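Planning a Two-Arm Bench: Your Budget Questions

Last updated September 4, 2020

We get a lot of mail from small shops, teachers and home tinkerers who want two robot arms sorting small stuff on a table. We love these letters! The questions on this page are the ones that keep coming back, and they are nearly all about money and floor space.

What should I buy first?

The table. People spend weeks comparing arms and then bolt them to whatever desk is free, and a desk that wobbles will eat your patience every single day. Get a heavy top, wood is fine, and put metal rails along the edges so you can slide a mount over when your first guess is wrong (it will be). Set aside 8 percent of the total for the table, the rails and the hardware. Ours has a butcher-block top and we would buy the same kind again tomorrow.

Do I need two arms right away?

No, but plan for two. Mount the first on one side and keep the other side clear, with its power outlet already in place. With arms facing each other across the work, you can have one by the bin and the other by the loose bottles, and you get far more reach out of a modest table.
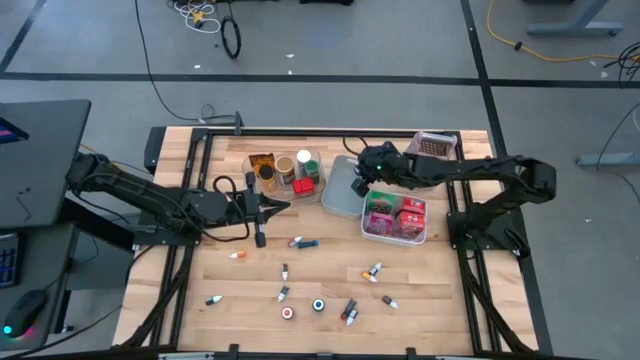

Leave elbow room, too. An arm needs space behind its base as well as in front, because the elbow swings out past the edge of the table when it folds up. Walk around your spot with a tape measure before you order anything. We allow 33 inches of clear floor on each side and tape it off.

What do the grippers cost to keep running?

Less than you'd fear. Fingers are wear parts, so order spares with the arm and pay shipping once. We keep 5 pairs in a drawer at Irkton. Simple two-finger grippers handle jars, small boxes and little bottles well enough to get you started, and you can get fancy in year two.

Is a wrist camera worth it?

Yes, yes, yes. If the budget only stretches to one extra, make it this one. A camera up high shows you the whole table, but a wrist camera looks right between the fingers at the thing you're about to grab. Pictures do smear when the arm moves fast, so ask the seller about shutter speed and put a little money into better lighting.
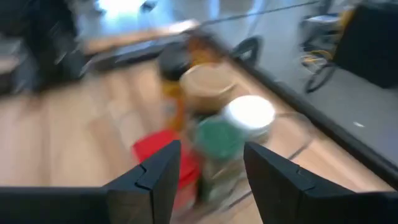
Buthelezi

What about things for the arms to practice on?

My favorite line in the budget! Lids, tubs, cups, jars, packets, a few clear bins. Mix the sizes and colors, and be sure to include see-through pieces, which are hard for a camera to pick out. Raid the kitchen before you go shopping.

How much should I hold back for surprises?

At Tristley we had to buy more than 8 extra cables in the first month. Cables, clips, adapters, one longer cable to replace the one that was almost long enough... it adds up. Put in a line called "cables" and double it.

When should I order?

Work backward from the day you want to be running. For a March start we place the arm order first and the table order 2 weeks later, and the Vanosance planning sheet has a column for each delivery date. Fill that in before you fill in the prices.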